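Home | Questions | Tags | Members | Ask

Does resetting the table between every trial make my success rate meaningless?

Asked by Malathi Pai in manipulation, evaluation, imitation-learning

Hi all, long-time reader, second question ever, please be gentle. I'm a master's student and I've been handed a pick-and-place policy to evaluate. Single arm, one table, a pile of kitchen stuff and toy food. The policy takes a sentence ("put the strawberry in the bowl", that kind of thing) and off it goes. It was trained on 3,697 demos, most of them collected before I joined, so I can't say much about who did what or how careful they were.

My procedure so far is the one I inherited. I have a printed photo of the start layout taped to the wall, I put everything back where the photo says, I run one instruction, I score it, I put everything back again. I did 70 trials this way over a very long stretch in October and got a number my advisor was happy with. Then I gave a little talk at our group meeting and a guy from the Ploltenby project put his hand up and said, pretty much, "so you've measured how well it does on one photograph." Ouch! He wasn't mean about it but I've been chewing on it ever since.

What he suggested was letting the scene carry over. You run instruction one, leave everything where it ended up, run instruction two, and so on until something hits the floor or you run out of instructions. I tried it for an afternoon and the number dropped a LOT. But I also feel like I'm being unfair to the policy, because by the fourth or fifth instruction the table is a mess and half the failures are things like the target being wedged under something else, and I'm not sure I could have picked it up one-handed myself.

So my questions, sorry, there's more than one:

Is the reset version worthless, or is it fine as long as I say what it is?

If I do the carry-over version, do I count a failure that was caused by an earlier failure? They feel like the same failure counted twice.

And how do people pick the order of the instructions? I just went down the list.

I should say I have maybe two weeks of arm time left before it goes to somebody else, so "collect ten times as many trials" isn't something I can do, much as I'd love to.

3 answers, sorted by votes

Answer by Kianoush Talebi (accepted)

I went through this same thing with my own setup last year so let me tell you what I ended up doing, and you can take whatever bits you like.

First, your reset number isn't worthless. It answers a narrow question: given this layout, how often does the policy do the thing. That's useful for comparing checkpoint A against checkpoint B, because you've taken layout out of it. What you can't do is write "the policy succeeds X percent of the time" in the abstract and leave it there. Put the layout photo in the paper, say every trial started from it, done. The Ploltenby person was right about what it measures, but lots of papers measure exactly that and just don't tell you.

For the carry-over version, I'd report two things separately. One is success per instruction, with every instruction counted no matter what state the table was in. The other is how many instructions in a row it got before the first failure. The second one sidesteps your double-counting worry completely, since you stop looking after the first miss. I found reviewers liked that one better anyway. It's easy to picture.

About the failures caused by failures. I used to throw those out and I regret it. The trouble is you have to decide, on the spot, whether the mess was the policy's fault, and you are tired and you want it to do well (I did, I'd been feeding that thing demos for months). What I do now is write a note before I press go. Is the target visible from the overhead camera, yes or no. Is anything touching it or on top of it, yes or no. Then I run it and score it and afterward I can split the results any way I like. The important part is writing it down before, not after. If you write it after, every failure magically turns out to have been a hard one.

You can also let the notes do the arguing for you. In my case nearly all of the drop from reset to carry-over sat in the trials where something was touching the target. With the target standing clear, the two numbers came out close. That was a much more interesting thing to put in the thesis than either number alone, and my advisor, who had been a bit gloomy about the drop, cheered right up.

Instruction order: please don't go down the list. I did that at first and all my bowl tasks came early, when the table was tidy, so the policy looked brilliant with bowls. Shuffle with a script, save the seed, use the same shuffles for every checkpoint you compare. The one thing I'd do by hand is take out instructions that are already true. If the strawberry is sitting in the bowl and the shuffle says put the strawberry in the bowl, you get a free success for an arm that just twitches and stops. 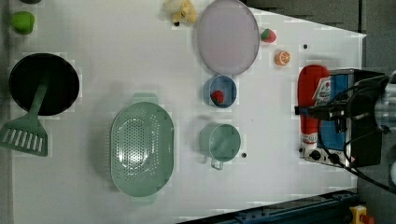

That last one bites harder than you'd expect with duplicates. If you have more than one of the same toy, "put the strawberry in the bowl" is ambiguous from the start, and you need to decide beforehand whether either one counts. I decided either counts, and I skip the instruction if one is in there already. You could also decide the policy should fetch the other one! I don't think there's a right answer, just pick and write it in the scoring sheet.

With two weeks of arm time I'd split it like this. Keep the 70 you have as the reset condition. Spend the rest on carry-over runs with shuffled orders, short ones, say five or six instructions each and then a fresh layout. Lots of short runs beat a few long ones, since one early disaster only spoils a small piece of your data. For the fresh layouts I literally scatter things and then push them apart a bit if they've landed in a heap.

Oh, and photograph the start and end of every single instruction from the same spot. It costs you nothing and you WILL want to rescore something later.

Answer by Lucrezia Zanetti

Mostly agree with Kianoush but I want to push on one part. "Scatter things and push them apart a bit" is where your bias comes back in! I watched a labmate do this and every one of his so-called random layouts had the mug handle pointing toward him, because that's how he put mugs down. The policy had been trained on his demos too, so guess what way it liked mug handles.

I had a script print me a grid cell and an angle for every object and I followed it like a robot, ha. Slow, and a bit dull, and you'll get some impossible placements (just redraw those). But then when somebody asks how you chose the layouts you have an answer that isn't "by feel."

Also, get someone else to do the scoring if you can bribe them. I had a friend in the next lab score from the before and after photos without knowing which checkpoint it was, and we disagreed more than I'd like to admit. Mostly on things like an object resting on the rim. Is that in the bowl? I said yes for the one I was rooting for. So write the rim rule down too.

On your question about whether you're being unfair to the policy, I wouldn't worry. It's a policy, it doesn't mind. Somebody who wants to use it will want to know what happens after it makes a mess, and a low number with a good explanation is a perfectly nice result. Give the intervals as well as the percentages though, because with runs this size they're going to be wide and it looks worse if a reader works them out for you.

Answer by Mojtaba Tabrizi

just do everything in simulation, you can run thousands overnight and reset is free. we did ours that way and never looked back

Comments

Malathi Pai: Thank you both so much, this is exactly what I needed. I went back through my notes and yep, I have at least one "success" where it was already in the bowl before I pressed go. Mortifying. Accepting Kianoush's answer but I'm stealing the grid script idea as well.

Malathi Pai: @Mojtaba we don't have sim models for most of our objects, otherwise I'd be tempted!

Fadime Sönmez: The run-until-first-failure number is nice but careful, it depends a lot on which instruction lands first. With shuffled orders you're ok, with a fixed order you're really just reporting how hard instruction one is.

Kianoush Talebi: Good point, Fadime, I should have said that. Mine were shuffled.

Lucrezia Zanetti: Does anyone have a scoring sheet template they'd share? Mine is a spreadsheet that has grown legs.

Mojtaba Tabrizi: sim models of toy food are not that hard to make fwiw

Fadime Sönmez: The plush ones are.

Home | Questions | Tags | Members | Ask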